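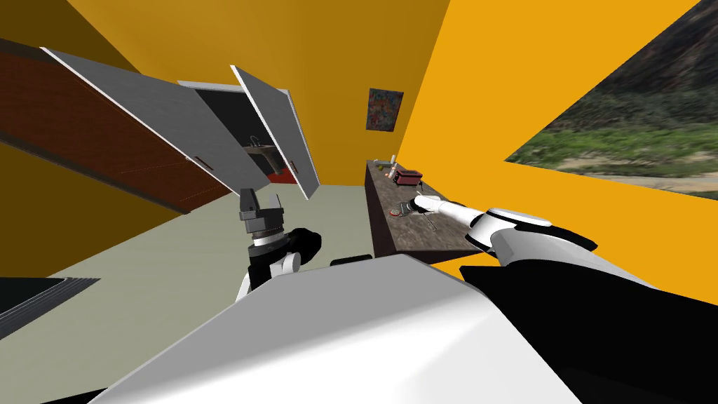

How often does the gripper need zeroing in the simulator?

After every change to the arm model, the finger plates or the room file, and once at the start of a work week even if none of those moved.

Section 4. Gripper zero, Preltarine two-arm model

Applies to the Favcombe kitchen room. Raden users, see section 8, menus are different.

Before you start
Physics paused. Both arms idle, no task script running. Save the room under a new name first.

1. Open the arm panel. Pick the arm you want. Check the name twice, left and right sit next to eachother in the list.
2. Raise the wrist clear of the counter and cabinet doors.
3. Set wrist roll to 90 degrees. Type it in, don't drag the slider.
4. Switch to wrist view.

CAUTION: Don't unpause with a finger inside a counter or cabinet. Solver will throw the arm and you'll be reloading the room.

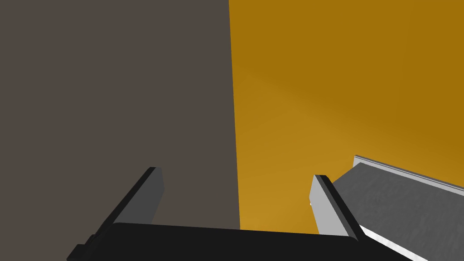

Usmani

5. Command full open. Fingers should stand apart with nothing between them. If an object is still attached, detach it from the object list, then open again.
6. Look for overlap with furniture. A finger can cover part of a counter in wrist view and still be clear of it, so turn on the contact overlay before you decide. No contacts listed = fine.
7. Command full close. Wait for the readout to settle.
8. Press Set Zero. Open and close 3 times. Readout should come back to the same value each time.
9. Save the arm file. Saving the room does not save the arm.

Note: if the readout drifts, finger friction is probably set too low. Reload the default plate file, start over from step 5.

Note: wrist view only shows a sliver of the room. For big moves go back to the head view, tilt is fine, it dosen't affect the zero.

Other arm
Repeat from step 1. Don't copy the zero across, the two arms keep seperate offsets.

If Set Zero is grayed out
Physics is still running, or the arm file is read only. Pause, check file, reopen the panel.

Next: section 5, joint limits.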